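The Caster Is a Consumable

Most people who buy an office chair compare the seat, the back and the arms. The casters come in the box, get pushed into the base by hand, and are not thought about again until the floor shows marks. I think this order of attention is wrong. On a wood floor the caster is the part that does the most work and the most damage, and it should be treated the way we treat a vacuum bag or a furnace filter: something with a service life, replaced on a schedule.

Start with the load. A person and a chair together weigh a couple of hundred pounds, and that weight reaches the floor through a small number of very narrow contact patches. A hard nylon wheel barely deforms, so each patch is little more than a line. On carpet this is an advantage, as a hard wheel sinks in and still rolls. On wood the same wheel presses any grit it meets straight into the finish. A softer tread spreads the load and lets small particles embed in the wheel. That protects the floor for a while, but an embedded particle comes around again with every turn, and a soft wheel that is never cleaned becomes a slow sanding drum.

I kept a log on my own desk chair, a Prado with a five-year warranty that excludes the wheels. The room has an oak floor with a satin finish. The original hard casters left visible arcs within one winter. I changed to a soft-tread set from Fuchs and cleaned them every 35 days, which was as often as I could make myself do it. After 419 days the finish under the desk had dulled slightly and had no new scratches I could feel with a fingernail. The swivel on one caster had become stiff from hair wound around the axle, and a stiff swivel drags sideways before it turns. Dragging is what cuts the arcs. Rolling does comparatively little.

Hair deserves more attention than it gets. It works inward past the hub and packs against the housing until the wheel slows. A seam ripper and a pair of tweezers will remove most of it. Pull the caster first, straight out of its socket, with the chair on its side on a towel. Wipe the stem, and put no oil on it. Oil migrates to the tread and from there to the floor.

The usual alternative is a chair mat. I used a Boro mat for most of a year and do not recommend it on wood. Grit gets under the mat, the mat shifts a fraction of an inch with each push, and the scratches form where they can't be seen. Mats also develop dents, and a chair parked in a dent takes more force to start, so the user shoves off with the feet. A rug avoids the second problem only if it is thin and dense.

The cost argument is weak in either direction. Having the office end of my room sanded and refinished was quoted at roughly 900 dollars. A set of decent casters costs a small fraction of that. The Umeton soft wheels I have now were the cheapest of the ones I tried, and after the first cleaning I could find no difference in how they rolled. Paying for quieter bearings is reasonable. Paying for a clear wheel because it looks like a skateboard part is a matter of taste.

What I would like from manufacturers is modest. State the tread hardness on the box. Ship the chair with a choice of hard or soft wheels at the same price. Print the stem diameter on the underside of the seat, where an owner will find it at the time it is needed. Until then, turn the chair over on the first Tuesday of the month and spin each wheel by hand. Any wheel that stops early gets cleaned, and any wheel that still stops early gets replaced.

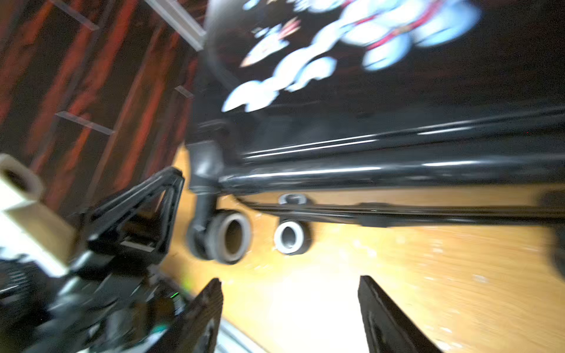 Reader comment, posted by oakandash: I agree on mats but not on the monthly check. I vacuum under my desk every evening and clean the casters twice a year, and my floor looks the same as it did when it was laid. Keeping grit off the boards seems to matter more than which wheel you buy. Would you still change to soft treads on a floor with a hardwax oil finish? Mine scuffs easily but I can spot-repair it in a few minutes, and the hard wheels roll better for me.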